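怎样给自家小镇的旗写一份像样的说明

旗帜学爱好者迟早会遇到这种事:某个镇的旗子你手里有图,有颜色,甚至有比例,唯独没有一份别人读得懂的文字。镇政府网站上写的是“蓝色象征天空”,然后就没有然后了。下面讲讲我整理这类条目的办法,以普拉洛镇(Plalo)为例。这地方人口4000,旗子的历史比镇上那座桥还乱,很适合练手。

一、先找决议,再找传说

每面正经的市镇旗背后,通常都有一份决议、法令或会议记录。先去翻它。普拉洛的那份在公报第94页,夹在垃圾清运费和一项关于野狗的规定之间。决议原文一般会写清楚几件事:旗面怎么分割,颜色叫什么,徽章放在哪里,什么场合悬挂。抄的时候连错别字一起抄,后面用方括号注明。你觉得是错别字的地方,有时是当地的老写法,我为此改错过两回。

传说也要收,但另起一段。“红条纪念某次战役”这种话,如果决议里没有,就写“据当地说法”。别嫌啰嗦,以后有人引用你的条目,会把这五个字删掉,那就是他的事了。

二、描述旗面的顺序

顺序固定下来,写起来省力,读的人也省力。我用的是:

先写比例,再写分割方式,然后从上到下、从旗杆一侧到飘扬一侧写颜色,最后写徽章和文字。

普拉洛旗写出来是这样:“比例2:3,横向三等分,绿、白、绿,中央置镇徽,镇徽高度等于白条高度。”一句话完事。至于绿色代表希望还是代表甘蔗,留到下一段。我见过有人从徽章里的一只鸟写起,写了八行,最后也没说旗子是什么颜色。

这里要当心“等分”二字。决议里写三等分,做旗的厂家未必这么做。普拉洛镇上挂出来的旗,白条明显偏宽,大概是因为镇徽印小了不好看。两种情况都要记:决议规定如何,实际悬挂如何。不要替他们统一。

三、颜色怎么写

若决议给了色号,照抄。若只说“绿色”,就写“绿色”。千万别拿一张网上的图片去吸颜色,然后写出一个精确到小数的色值。那张图可能是某个中学生用手机拍的,旗子在太阳底下晒了三个夏天,吸出来的颜色只能说明日照充足。

确实需要画图时,选一个中间的绿,在图注里写明“色调为推定”。若泽·雷森德(Josué Rezende)替我校对过这一类条目,他的习惯是把推定的部分全部用斜体,读起来像在看一封满腹疑虑的信,但非常好查。

四、镇徽

镇徽比旗子麻烦,尤其是二十世纪下半叶设计的那些,恨不得把全镇产业都塞进一面盾里。处理的办法是先盾后饰:先写盾面如何分格,每格里有什么;再写盾上方的冠,两侧的植物,下方的饰带。饰带上的文字原样录入,大小写不动,译文放在括号里。

普拉洛的盾面分四格,第三格里有一个东西,决议称之为“进步的齿轮”,公报的印刷质量让它看上去像一块饼干。凡是这种情形,以文字为准,图形存疑。邻镇热马尔(Jemal)更省事,盾里只有一条河,可惜同一条河在旗子上是蓝的,在徽上是银的,镇里对此没有解释。

五、写信去问

资料不够,就写信给镇政府。信要短,问题要具体,一次最多问两个。问“请介绍贵镇旗帜的历史”,你会收到一份旅游手册。问“镇旗决议的编号是什么”,有一半的机会收到编号,另一半的机会还是旅游手册。

我五月寄出的一封信,过了22个星期才有回音,附件是一份扫描件,歪的,缺一角,但关键的那条还在。收到以后立刻存档,文件名写上地名和文件种类。不要叫“新建文件夹”,我有八个。
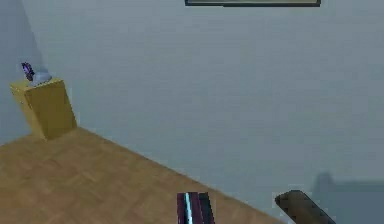 回信里如果说法和公报冲突,先看日期,晚的那份可能修改过早的那份。两份都没有日期,就并列写出来,注明各自出处,不做裁决。很多人受不了条目里有两种说法,总想挑一种“比较合理”的。市镇旗的世界里,合理从来不是录用标准。

六、译文

原文是葡萄牙语或西班牙语时,我建议先逐句直译,再回头顺一遍。有几个词容易出事:一是“faixa”,可以是旗面上的条,也可以是徽下的饰带,看上下文;二是“campo”,在纹章里指底面,别译成田野,虽然镇长致辞里它多半真是田野;三是“azul celeste”,译“天蓝”即可,不必再加一句“如同天空一般”,原文作者通常已经在下一句里加过了。

象征意义那一段,译得平实些。原文说绿色代表“肥沃的土地与人民永不枯竭的热情”,照译就好,前面加“决议称”。

七、出处和落款

每个条目末尾列三样:决议或公报的出处,图形的来源,整理人和日期。图形若是自己画的,写明依据哪份文件画的。普拉洛那条的落款是“据公报第94页及镇政府来函整理,2026年1月2日,星期五”。

以后有更正,往下加一行,旧的那行留着。热马尔的条目现在已经加了四行更正,其中第三行更正的是第二行,第四行又把它改了回去。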